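Rapport de projet, séminaire « Économie des écrans », rendu le 2025-05-03
Groupe : Ornella Mancuso, Laurier Simard, Eetu Jääskeläinen

# Peut-on mesurer le succès d'une websérie avec ce que la plateforme veut bien en dire ?

## 1. Point de départ

Notre sujet est *Marnance*, websérie dramatique en deux saisons diffusée par la plateforme Gasska. Le communiqué de la saison 2 parle d'un « phénomène ». Le mot revient dans presque tous les articles que nous avons lus, souvent dans le premier paragraphe, et presque jamais avec un chiffre à côté. Nous avons voulu savoir d'où il venait.

L'hypothèse de travail, notée au tableau lors de la première séance, était que la série avait trouvé un public large hors des festivals. Deux membres du groupe y croyaient. Laurier n'y croyait pas, et le rapport lui donne plutôt raison, avec les réserves exposées plus loin.

## 2. Le corpus

Nous avons relevé les commentaires publics laissés sous les épisodes de la saison 2 : 3 052 au total, doublons compris. Une fois retirés les messages identiques, les liens publicitaires et les réponses d'un seul mot, il en reste 408. L'écart nous a surpris. Nous avions prévu deux semaines de codage, il en a fallu une.

À cela s'ajoutent 47 articles de presse en ligne, choisis par mots-clés et lus en entier. Plus de la moitié reprennent des phrases du communiqué sans guillemets. Nous les avons gardés dans le corpus, dans une catégorie à part, parce qu'ils renseignent au moins sur la circulation du texte promotionnel.

Enfin, Sarita Uniyal, scripte sur la première saison, nous a accordé un entretien en mars. Elle n'a pas accès aux audiences et nous l'a dit d'emblée. Elle a surtout parlé du montage de l'épisode pilote, raccourci après une projection test dont elle ignore qui composait la salle.

## 3. Ce que disent les commentaires

Les messages retenus parlent beaucoup de la chanson du générique et assez peu de l'intrigue. Le personnage de la mère, mis en avant par la presse, n'apparaît presque pas. Le frère, en revanche, suscite de vraies disputes, surtout après l'épisode tourné dans l'hôpital de Stavham, où il signe les papiers à la place de sa sœur.

Peut-on en tirer une conclusion sur le public ? Nous en doutons. Ceux qui commentent ne sont pas ceux qui regardent, et une partie des comptes a été créée la semaine de la mise en ligne. Cela peut indiquer une campagne, ou simplement des abonnés attirés par l'offre d'essai. Rien dans nos données ne permet de trancher.

## 4. La comparaison avec *Đàm*

Notre enseignant, Oskari Peltonen, nous avait suggéré de comparer avec *Đàm*, autre série du catalogue, sortie sans promotion visible. L'idée était bonne sur le papier. En pratique, les commentaires y sont fermés depuis la fin de la saison et il ne reste que la note moyenne, affichée sans le nombre de votants. *Đàm* est mieux notée que *Marnance*. Nous ne savons pas quoi faire de cette information et nous préférons l'écrire.

## 5. Limites et difficultés

- La grille de codage a été modifiée en cours de route (la catégorie « émotion » attrapait tout). Les premiers messages ont été recodés, mais par une seule personne.
- Gasska n'a pas répondu à notre demande de chiffres – ni refus, ni accusé de réception.
- Le classement « tendances » de la page d'accueil change selon le compte utilisé. Eetu et Ornella, connectés à la même heure, n'avaient pas la même série en tête. Nous avons donc abandonné cet indicateur.
- Nous n'avons pas vu la saison 1 en version longue.

## 6. Bilan

Le « phénomène » *Marnance* est attesté par le communiqué et par les articles qui le recopient. Pour le reste, nous avons un petit public bavard, attaché à une chanson et fâché contre un personnage – ce qui n'est pas rien pour une websérie, mais ne justifie pas le vocabulaire employé. Un autre groupe pourrait reprendre l'enquête par questionnaire, à condition de recruter ailleurs que sur les pages de la plateforme.

La grille de codage et la liste des articles sont déposées dans le dossier partagé du séminaire.

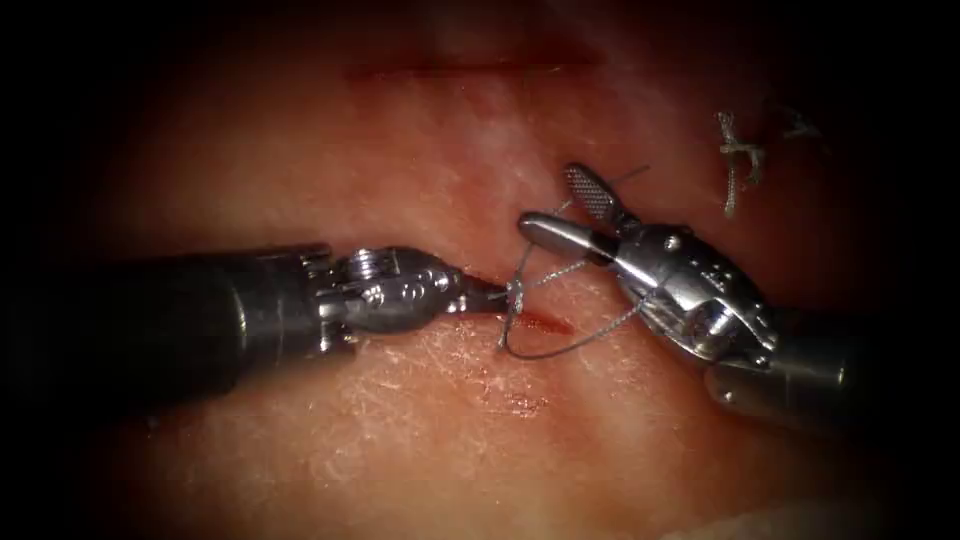
Pourquoi ne pas avoir utilisé le classement « tendances » de Gasska pour mesurer l'audience ?

Le classement varie d'un compte à l'autre : deux membres du groupe connectés à la même heure n'y voyaient pas la même série en première place.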